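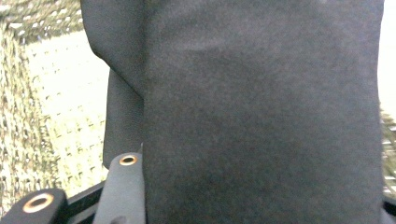 My sister reckons a fleece throw is a fleece throw and that I've paid twice over for the name. She may change her mind in October, when her front room gets as cold as mine!

I bought the Kultis throw in the Nistton sale after two winters under a scratchy Pappas blanket that shed on every jumper I own. I'm so pleased with it. It's soft straight out of the bag (no chemical smell, which the Pappas had for weeks), it's heavy enough to stay put when you turn over, and it covers my feet and shoulders at the same time. I'm tall, so that hardly ever happens.

Washing is easy. Mine has been through 13 washes at a low heat and there's still no bobbling to speak of, apart from a little patch where the cat kneads it. I hang it over the banister overnight and it's ready by breakfast. Don't tumble it, though – I tried once and the hem went wavy.

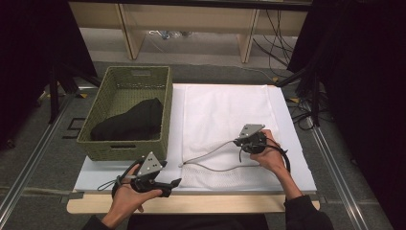 White cloth laid out on a board, folds towards the top.

Grumbles? The label is stiff and sits exactly where your chin goes, so I unpicked it on the first evening. The colour range is a bit gloomy too, and I'd have loved a proper mustard. The Gralto one comes in nicer shades, but I tried it at a friend's house and it's thin, more of a summer thing for the garden.

I've ordered a second for the spare bed, code 2431 if you're hunting for it on the Nistton site. Delivery took until Monday and they left it with next door.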